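Home Notebook Protocols Bookings People Log in

December, started 9:40 am

Kitchen chores again. Mỹ wants a straight answer for the Rimville people on whether any of this is ready for a real kitchen, and I keep giving her the long version, so I'm writing the long version down and she can cross out what she doesn't need.

Where we are: the Stukex policy was retrained overnight on the whole Jullus set, 2597 demos, all of them from the hand-held grippers. Loss looks lovely. Loss always looks lovely! I've stopped telling people about it at lunch.

Wiping is good now. I'd let it wipe my own bench at home, as long as I'd cleared the bench first (which is most of the job, as Lâm keeps pointing out). Cups are fine. Folding tea towels is fine if you're not fussy about corners, and I am fussy about corners, so I've marked it as a maybe in the table.

Pans are where it all goes a bit sideways. Ran 80 trials on the thin frying pan and got more than half back on the rack, and I was feeling pretty chuffed until we swapped to the cast iron. Different animal. The weight pulls the nose down as soon as you lift, the fingers creep along the handle, and the policy doesn't seem to have any idea that it's losing the thing. It just carries on with the move like everything's rosy. Three of the first four lifts ended with the pan rotating out of the grip. We've put a folded towel down for the heavy ones from now on — please leave it there.

Lâm reckons it's a data problem and I reckon it's mostly a hand problem, and we went back and forth on that for far too long. His case: people doing the demos brace the pan without thinking, tilt the wrist early, take the load gradually, and we've only got a handful of heavy-pan demos showing it. My case: two padded fingers and no idea of torque, what did you expect? A person picking up a skillet one-handed feels it in the forearm well before it slips. We have a camera and good intentions.

Agreed to test both, cheapest first. More heavy-pan demos this arvo, with a slow lift and a pause just clear of the table, then a retrain. If that does nothing I get to order the stickier pads and be smug for a week.

Notes for whoever is doing demos:
- grab the handle close to the body of the pan, the far end is hopeless
- come in low and level, don't swoop
- if you fumble it, keep recording and recover, the recoveries are gold
- swap hands when your wrist gets sore, seriously, Mỹ was strapped up for days after the last lot

Side note on the Huỳnh rack: the slots are too narrow for the skillet anyway, so "put away" for cast iron currently means "on the table, near the rack". I've written it that way in the results. Need a wider rack or a hook.

So, Mỹ, the short version for Rimville: light stuff on a tidy bench, yes, with somebody in the room. Heavy stuff, not yet. Washing up a full sink, don't let them ask.

To do before I go: charge both gripper batteries, email about the rack, copy the slip clips into the shared folder so Lâm can see the wrist angle for himself.
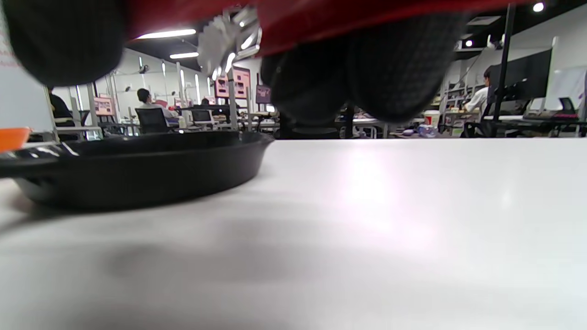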